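Flying with Food: Your Questions, My Answers
Last updated 2 Mar 2021

I get a lot of mail about eating on planes. Way more than I get about legroom, luggage or lost passports, which tells you something about my readers (and about me). I fly for work most weeks, usually in the back, and I've pulled the questions that keep coming up onto one page so I can stop typing the same reply.

Can I bring my own food through security?

In the US, yes, nearly always. Solid food is fine in your carry-on. Sandwiches, cookies, cut fruit, a whole roast chicken if that's how you want to live. The trouble starts with things that spread, pour or squish. Hummus, yogurt, peanut butter and soup all get treated like liquids, so anything over the small-bottle limit goes in the trash or in your checked bag. I lost a very good jar of fig jam this way and I'm still mad.

What about flying home from another country?

Eat it before you land! Fresh fruit and meat are the usual problem when you come into the US, even the apple they handed you on board. If you still have something in your bag, declare it. Declaring a banana costs you a minute or two. Not declaring it can cost you a fine.

How do I order a special meal?

Go into your booking on the airline's site and look for meal preferences. Most airlines want at least a day's notice, and kosher meals often need longer. If you booked through a travel agent or one of those comparison sites, call the airline anyway, and ask them to read the request back to you. My friend Jennylyn Ignacio is vegan and flew to Athens last November with a request that never made it past the booking site. She had bread, and then she had my bread.

Are special meals really served first?

Usually! It's the worst-kept secret in economy. The downside is that you finish before your row does and then sit there with your tray, pinned in, while everyone else gets started. And if you swap seats, tell the crew, or your dinner goes to whoever is sitting in 30C.

I have a nut allergy. Will the airline stop serving nuts?

Some will, some won't, and the rules change, so ask every single time. I'm not a doctor and I don't have allergies myself, so I asked a reader, Danai Petridis, who does. She tells the airline when she books, again at the gate and again when she boards. She wipes down her own tray table, carries her medicine in the seat pocket and never in the overhead bin, and brings all of her own food. I'd listen to her over me.

Why does everything taste like cardboard up there?

Dry air, low pressure and noise all dull your taste, sweet and salty most of all. Tomato holds up well, and so do curry and anything with mushrooms. I skip plain chicken and go for whatever has the most sauce.

What do you pack for yourself?

Fruit, mainly, cut up at home and packed cold in a box with a tight lid. Grapes and melon travel well, and orange segments are great if you don't mind sticky fingers. Bananas get bruised and then the whole cabin knows about it. I add crackers, a hard cheese and something salty, and I freeze a wet washcloth in a zip bag to keep it all cool (it has to be frozen solid at the checkpoint, or it may not get through). 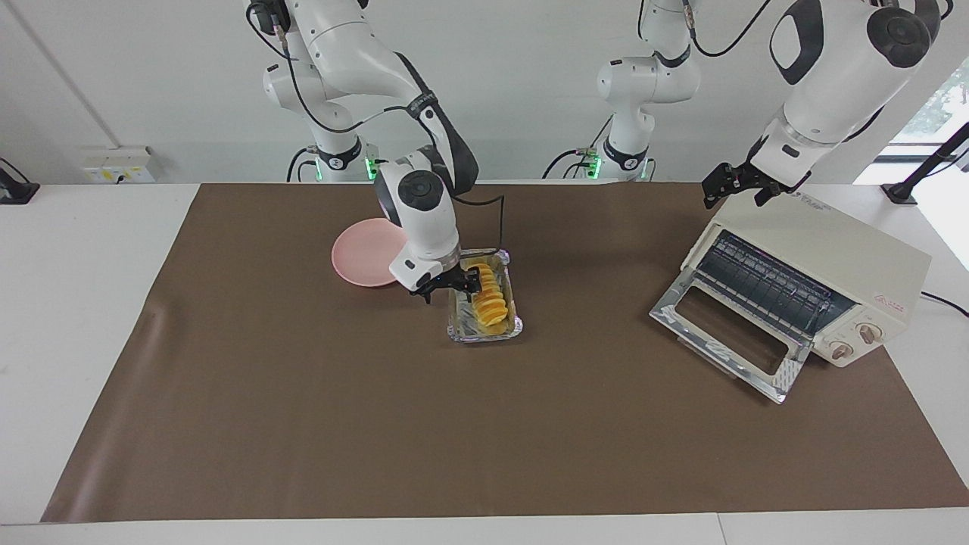 Is it rude to bring hot food on board?

Hot isn't the problem, smelly is. I once sat beside a gentleman with a fish curry from Harnness to Cukilby, and I can still remember the seat number. Pizza is borderline. Fries are fine, but people will look at you with longing.

Can the crew heat something up for me?

Don't count on it. Most crews will say no to warming food from home, for safety reasons, and it isn't fair to push them. Baby bottles are different - they'll often bring you a cup of hot water to stand one in. Ask early, before the carts come out.

Why did my short flight stop giving out free meals?

Money, weight and time. On a quick hop the crew may barely get the carts down the aisle before it's time to land. Check your airline's page before you go and treat anything you're handed as a bonus.

Can I pay cash for snacks?

Rarely now. Bring a card that works, and not one you have to unlock with a text message at cruising altitude. Ask me how I know.

Can I drink my own little bottles of wine?

No. On US airlines, alcohol has to be served to you by the crew, even if you bought it at the airport. Save it for the hotel.

My question isn't here. Can I write to you?

Please do! Use the contact form and put "food" in the subject line. I read everything, though I'm slow when I'm on the road. If it's a complaint about a meal you were served, send that to the airline first, with your flight number and a photo of the tray.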